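Desk arm kits – Mosivus starter kit, first impressions

Despina_K
My Mosivus kit arrived in October and I've been putting off writing this up because I keep playing with it instead! Short version: I love it. You get the arm, the fingers, the wrist camera and a license for their Clonitz training software, and I had it following my hand around the desk before lunch. I'm on firmware 18, for anyone comparing.

What sold me is that it doesn't mind a desk that looks like a desk. My old setup wanted one block on a bare mat. With this one I leave the stapler and the books where they are and go for whatever I feel like, and foil is my current favorite (thin, shiny, never the same shape twice).

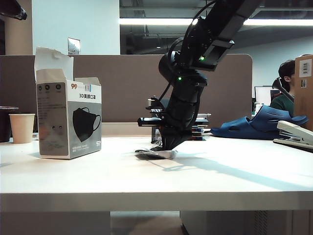 radek_ch
Before everybody orders one, ask what they charge when the Clonitz license runs out. I went with the Stojanović kit for exactly that reason. The fingers are worse, I'll give you that, but the software is mine for good and I can read every line of it.

Despina_K
Fair point, and the renewal price should be on the product page. It's 80 a year after the first. I still think it's worth it – the record and replay screen alone saves me an evening every week. Did you ever get smooth motion out of the Stojanović wrist? Mine used to stutter on slow moves.

radek_ch
Smooth enough with the gains turned down. Slow, though.

Valbona V.
Can we talk about the wrist camera? The kit has me curious but I've been burned by tiny cameras before. I don't care about pretty, I care if it can tell a box from a white table.

Despina_K
Better than I expected! A pale box on a pale desk is the one I'd worry about too, but the shadow and the gray label give you plenty to go on. Small print is mush, so forget about reading specs off a package with it. Full view from the wrist, fingers included:

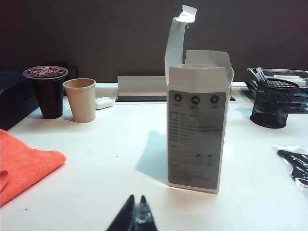 Despina_K

Colors hold up nicely too, oranges especially. If you need to read labels, Zuseck sells a sharper camera that's supposed to fit the same mount. I haven't tried it.

Valbona V.
OK, that's more usable than I thought. The blurry text would bug me, but I'm sorting parts, so shape matters more.

kalliopi
I have the Zuseck one. It fits, but the cable is stiff and tugs at the wrist joint. I went back to the stock camera after 9 days and haven't missed it.

radek_ch
Still say a fixed camera over the desk beats both of them for the money.

Despina_K
Why not use both? The top view gets you close and the wrist view does the last bit. What I like from down low is how much you see past the fingertips, all the way to the back of the desk: 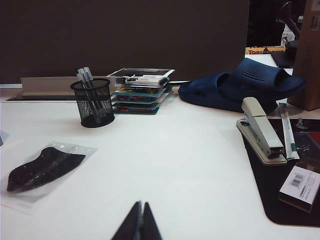

Wrist view, with the pen holder and trays ahead of the fingers.

Chak-lun
Nice thread. Does the Clonitz software let you export recordings, or are they stuck in there?

Despina_K
You can export, up to 1000 at a time, plain files in a folder. Radek, that one's for you :)

radek_ch
Noted. Still not renting my software.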